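Weven Automation Safety Office
Photo gallery: dropped-item fault on the sorting bench

In December the arm on the Namside sorting bench released an item early and then continued its programmed path as though the item were still held. No injury was reported. The fault was logged as entry 941 and the bench was withdrawn from unattended running the same afternoon. The gallery below accompanies the review led by Kalliopi Tsoukalas and shows the work on which the fault arose - the handling of light, soft-packed supplies between blue bins and a cardboard work surface.
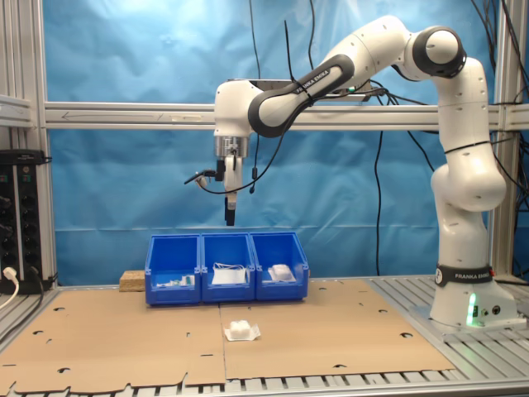

Gripper above the three bins, with a small white item on the cardboard in front.

The review found 13 earlier early releases in the log, all of them involving thin or flexible packaging. Two had been closed without a written cause. Liam Bloxham has since reopened both.

Gauze pads in square pouches were among the items reviewed. The arm is shown with its gripper just above one of them, and the bins standing on a particle-board shelf to the side.
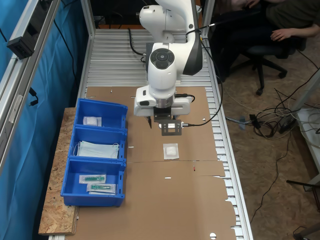
Soft packaging

Plastic bags proved the most difficult case. A crumpled bag can shift between the fingertips after the grip check has passed, and the controller had no second check before the arm moved off. The bag below is held just clear of the cardboard.

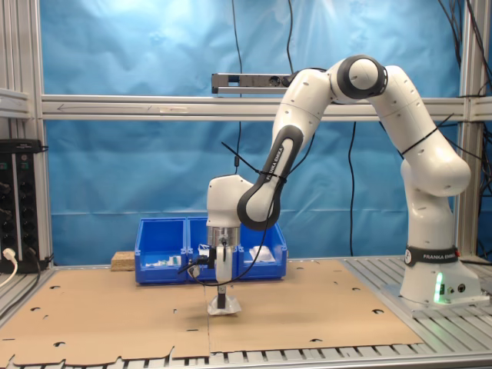 Photographs: Haruna Kubo / Weven

A second grip check is now required before any sideways movement, and a failed check must bring the arm to a stop. Staff are reminded not to reach for a dropped item until the arm has been stopped at the controls. Questions about entry 941 should be addressed to Tsutomu Kaneko at the Safety Office.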